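Air Force veteran Brahim Helmy to be honored at Closevano hall

5 June 2018

Retired Master Sgt. Brahim Helmy, who spent 19 years as a loadmaster on military cargo planes, will be honored in August when the veterans hall in Closevano opens its rebuilt east wing. The new wing will carry his name.

Helmy enlisted in the Air Force in 1966 and flew his first overseas mission the next year. His flight records list 272 missions, most of them supply runs in and out of short airstrips in Southeast Asia. He left the service in 1985 and moved to Closevano, where he worked for the county road department until he retired for good.

"I never expected my name on a wall," Helmy said. "I loaded the plane and I made sure it was balanced. The pilots did the rest."
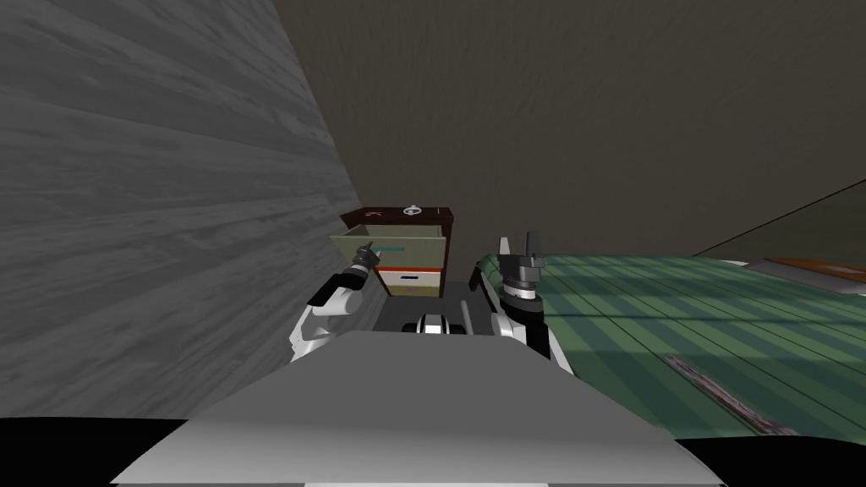 A bed and a small cabinet with its drawer open.

The east wing has been closed since a burst pipe ruined the ground floor two winters ago. It will have short-stay bedrooms for veterans who travel to Closevano for medical appointments, along with a reading room and an office where former service members can get help with benefit claims. Until now, most visitors from the outlying towns have had to drive home the same day or pay for a motel on the Brinel road.

Sinan Dağdelen, who commands the local post and served in the Army from 1988 to 1996, said the post picked Helmy's name at its spring meeting. Helmy has driven other veterans to the clinic in Brinel for years, Dağdelen said, and kept doing it after his own knee surgery.

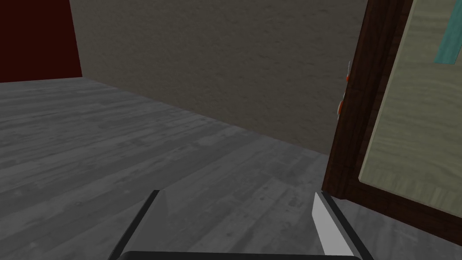 The post has raised most of the money through dinners, a raffle and individual gifts. Yalçınkaya Builders, the contractor, agreed to hold its price after the work ran past the first deadline. Dağdelen said the members argued longest over the floors. Some wanted carpet, and others wanted long gray planks with a weathered grain, which they said would be easier to keep clean. The planks won by a handful of votes.

One bill is still open. The post owes for a wheelchair ramp at the side entrance, and members are selling engraved bricks at $200 each to pay for it. Each brick has room for a name, a branch and years of service. Orders are being taken at the front desk on weekday mornings.

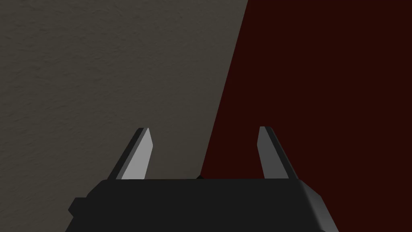
Bricks ordered before the end of the month will be in place for the opening. Later orders will be set in the fall - the engraver needs several weeks for each batch.

The opening ceremony will include a color guard and a short talk by Helmy. The Clondia High School band will play. Parking at the hall is limited, and the post asks visitors to use the lot behind 505 Mill Street.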